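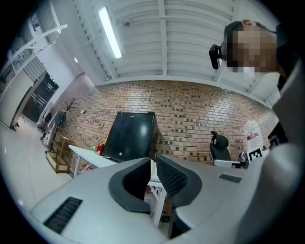
Part 2: Threading up and winding your first bobbin

Okay, you've got your Sastero 701 out of the box and the foot pedal plugged in. I've threaded mine more times than I could tell you, and I still go in this order every single time.

Before you start: switch the machine OFF. I know, I know, but my thumb has met that needle once and I don't want yours to!

1. Raise the presser foot. This opens the tension discs so the thread can sit down between them properly.

2. Turn the handwheel toward you until the needle is as high as it goes.

3. Pop your spool on the pin and push the cap on snugly. I use Follex all-purpose polyester for pretty much everything, and the big 2000 yard cones need a separate stand – they won't fit the pin.

4. Bring the thread left through the first guide, down the right-hand channel, around the bottom and back up the left one.

5. Hook it through the take-up lever from right to left. (If you end up with a bird's nest under your fabric later, come back and check this step first.)

6. Take it down behind the needle clamp guide and thread the needle from front to back. Leave a good long tail.

Note: a size 14 needle is what I'd put in for quilting cotton or light denim. Go finer for lawn and lining fabrics.

Now for the bobbin.

7. Take an empty bobbin, poke the thread end up through the little hole in the top and drop it on the winder. Push the winder to the right until it clicks.

8. Switch on, hold the tail, and press the pedal gently. Set the speed slider to 600 or lower for the first few turns, then stop and snip the tail close.

9. Let it fill, stop, and slide the winder back to the left.

Caution: only use the clear plastic bobbins that came with the machine. Metal ones look nearly the same and they'll scratch up the case.

10. Drop the full bobbin in so the thread unwinds counterclockwise, pull it through the slot and close the cover – you're ready for Part 3, test stitches on scrap fabric.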